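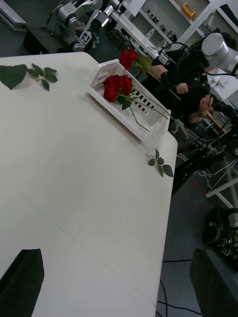
# Starting a caregiver support group

These steps are for anyone at Findurstead who wants to run a group for people caring for a parent, spouse, or adult child at home. You don't need to be a counselor. You do need a co-leader, a room, and a regular time.

## Before the first meeting

1. Find your co-leader. Two people should be present at every meeting, so that one can step out with a member who needs a break.
2. Send Shanthi Fakir the day and time you want. Evening slots go fast in August, when the school-year groups sign up.
3. Pick a meeting length and keep to it. Ninety minutes works for most groups. Many members are paying someone to sit with a relative, and they have to be home on time.
4. Write a short notice. Say who the group is for, when it meets, and whether people can drop in. Leave out words like "therapy" or "treatment."
5. Call each person who signs up. Ask who they care for, how they'll get here, and if they need an interpreter. Lamduan Boonyarit books interpreters and needs a week's notice.

## Setting up the room

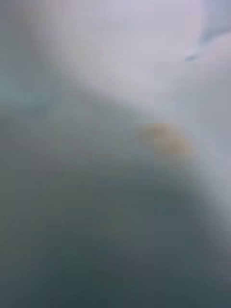
Put the chairs in a circle with no table in the middle, and leave one near the door for latecomers. Turn off the overhead lights if there are enough lamps. If you get a say in the paint or the curtains, go for quiet colors. Set tissues in two places so people don't have to ask for them. Close the door when you begin and hang the "in session" sign outside.

## Running the meeting

Open with the ground rules, every time, even if it's the same people as last week:

- What is said in the group stays in the group.
- Anyone can pass.
- No advice unless the speaker asks for it.

Then go around once. Each person gives a first name and one thing about their week. After that, let the talk go where it goes. If one member takes up most of the time, say "I'd like to hear from someone who hasn't spoken yet" and wait.

Stop ten minutes early for closing remarks and reminders.

## If someone is in trouble

If a member talks about suicide or about hurting someone, do not leave them alone. Your co-leader takes over the group. Call the on-duty counselor at extension 3089 from the office phone. If there is immediate danger, call 911 first.

## Afterward

Record the number of people who came and nothing about what they said. Sign-in sheets go to Hélder Morais by noon on Monday.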